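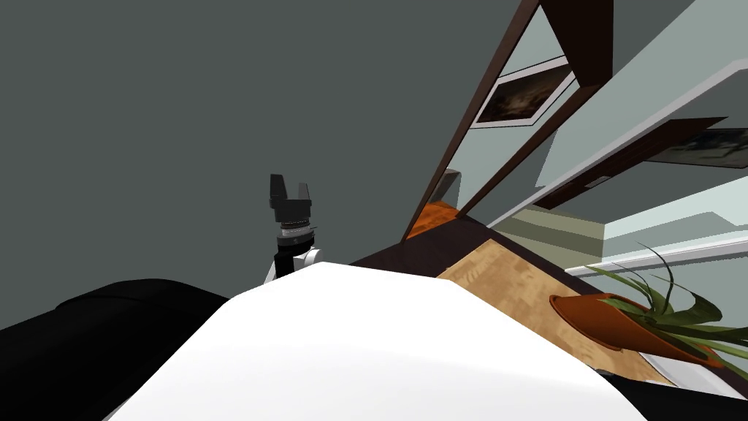

What gets checked before a book goes to the printer?

Everything on the list that follows, by someone who did not edit the book and would prefer to be at lunch.

Pre-press inspection, academic titles, with comments
Title: edited collection on digital payments and everyday life, working title Skaltedetti
Checked by: Efren Ambrosio
Second check: Krisztina Szűcs

1. Page count matches the catalog copy
Failed. The catalog promises 400 pages and the file is four short. Please change the catalog. Do not ask the contributors for four more pages. They will send 43.

2. Contributor names spelled the same everywhere
Passed on second try. Sheyla Huaranga had an extra "r" in the running heads of her own chapter and was very gracious about it.

3. Chapter titles match the table of contents
Failed. Chapter 4 is "Trust and the Market Stall" in the contents and "Towards a Theory of the Market Stall" on its opening page. Author prefers the second. Marketing prefers the first. I prefer whichever one fits on a single line.

4. Figures numbered in order, all mentioned in the text
Passed, except that Figure 12 is discussed warmly for two paragraphs and does not exist. Tibor Hajdu is asking the author whether it ever did.

5. Permissions on file
Partly. Letter from Kuusk for the two maps is in the folder. The Zatport screenshots are covered by an email reading "sure, fine," with no name at the bottom. Legal would like a name.

6. Links in the notes open
Failed. Several go to pages that have moved, and one goes to a shop selling garden hoses. KS: replaced with archived copies where I found them. The hoses looked decent.

7. Bibliography complete
Passed. Washington Marinho went through it by hand and now has opinions about people who cite themselves.

8. Index
Not started. The indexer is waiting for final pages, and final pages are waiting for item 3.

9. The word "platform"
Not a real item but I am adding it. It is in every heading of the introduction. Could one of them be something else?

10. Cover and spine
Spine text runs top to bottom, correct. Back cover blurb says "groundbreaking" twice. Remove one, author's choice.

11. Barcode and price
Scans. Price is the one from last season's list. Flollance has already been told the new one, so the cover has to catch up.

12. Print order
Form says 3000. I assume a zero wandered in. KS: it did. Corrected and initialed.

Result: hold. Items 1, 3, 4, 5, 6, 8, 10 and 11 to be cleared before the file is released. Recheck in January, after lunch.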